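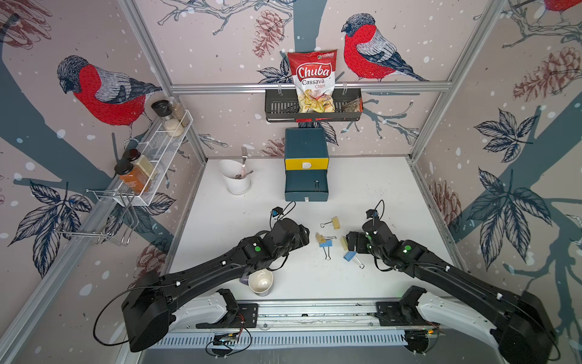
Bullfinches and pinecones on a pale pink background.

TOSTON PENSION AND SAVINGS SCHEME
INVESTMENT SUB-GROUP

Minutes of the August meeting
Held in the first-floor meeting room, Toston, at 2.00 pm

Present: the Chair; four trustees (two employer-nominated, two member-nominated); the Scheme Secretary (minutes).
In attendance: the investment adviser; the scheme accountant (items 1 to 6); a representative of Pillay, equity manager (item 5 only).

1. Apologies and declarations of interest

1.1 Apologies were received from one member-nominated trustee, who had sent written comments on item 6.

1.2 One employer-nominated trustee declared a personal holding of shares in Cleltodar. It was agreed that the trustee could remain for item 5 but would take no part in any decision on that company.

2. Minutes of the previous meeting

2.1 The minutes were approved subject to one correction. In paragraph 4.2, "gross of fees" should read "net of fees".

3. Matters arising

3.1 Custody agreement. The revised agreement had been signed and returned. The custodian had yet to confirm the new list of authorised signatories. The Secretary would write again.

3.2 Bond manager's fee. The adviser reported that the manager had declined to reduce its fee but had offered to drop the minimum annual charge. The trustees accepted the offer.

3.3 Training. Two trustees had still to complete the module on derivatives. They were asked to do so before the next meeting.

4. Market report

4.1 The adviser's paper had been circulated. Share prices had fallen in the second half of the quarter, with the larger industrial and technology companies faring worst. Several had told investors that wages, freight and raw materials were costing more than they had planned for, and that they could not pass all of this on to customers.

4.2 Government bond yields had risen over the same period. The value of the Scheme's bonds had therefore dropped, although the estimated value of its liabilities had dropped further. The adviser's view was that the funding position had improved slightly, and that it should not be relied upon until the actuary had produced the next update.

4.3 A trustee asked whether the Scheme should move money from shares to bonds while yields were higher. The adviser replied that the allocation remained within the agreed ranges and that a change made between formal reviews would need a stronger case than one quarter's figures. The Chair asked for a short paper setting out what yield level might prompt a review.

4.4 The report was noted.

5. Equity portfolio: Pillay

5.1 The representative of Pillay joined the meeting at 2.40 pm.

5.2 The portfolio had returned less than its benchmark over the quarter and slightly more than its benchmark over three years. The representative attributed most of the shortfall to two holdings, Cleltodar and Rondberg.

5.3 Cleltodar. The company had published a trading statement warning that its margins would narrow in the second half of its financial year. The shares fell sharply on the day and had recovered only a small part of the loss. Pillay had neither bought nor sold since. The representative considered that the company's debts were manageable and that the dividend was likely to be held.

5.4 A trustee asked why the holding had been increased earlier in the year when the previous quarter's report had already mentioned rising costs. The representative said that the increase had been made on the strength of the order book, and accepted that costs had been given too little weight. The trustees asked for a written account of the decision.

5.5 Rondberg. Results had been in line with forecasts but the company had announced higher spending on new premises. Pillay had reduced the holding before the announcement and intended to keep the remainder under review. The Scheme now held 3,181 shares, down from a little over twice that number at the start of the year.

5.6 The Chair asked about turnover within the portfolio, which had risen for the third quarter in succession. The representative undertook to supply a breakdown of dealing costs.

5.7 The representative left the meeting at 3.15 pm.

5.8 In discussion, the adviser advised against any change of manager at this stage. Two trustees wished it to be recorded that they were not satisfied with the explanation given on Cleltodar. It was agreed that Pillay be invited back once the written account had been received.

6. Cash and rebalancing

6.1 The accountant reported that the balance in the current account had been higher than necessary for most of the quarter, owing to a late transfer from the employer's payroll. All pensions had been paid on time.

6.2 The absent trustee's written comments, which favoured a lower cash balance and more frequent sweeps to the deposit account, were read out.

6.3 It was resolved that surplus cash be swept monthly, and that £3,000 be retained in the expenses account for minor bills. The accountant would amend the procedure note.

6.4 The accountant left the meeting.

7. Member communications

7.1 The draft newsletter was considered. The paragraph on market falls was thought too technical and the Secretary was asked to shorten it. The statement that members' benefits "cannot be affected" should be removed and replaced with wording approved by the adviser.

7.2 About 100 members had yet to return the address confirmation form. A further reminder would be enclosed with the newsletter.

8. Any other business

8.1 The adviser's contract would fall due for renewal in the spring. The Secretary would circulate the current terms.

9. Next meeting

9.1 To be held in November at 2.00 pm, at the same place. Papers to be with the Secretary ten working days beforehand.

The meeting closed at 4.05 pm.

Actions
Secretary: custodian signatories (3.1); newsletter (7.1); reminder to members (7.2); adviser's terms (8.1)
Adviser: paper on yield levels (4.3); newsletter wording (7.1)
Pillay: written account on Cleltodar (5.4); dealing costs (5.6)
Accountant: procedure note (6.3)
Trustees concerned: derivatives module (3.3)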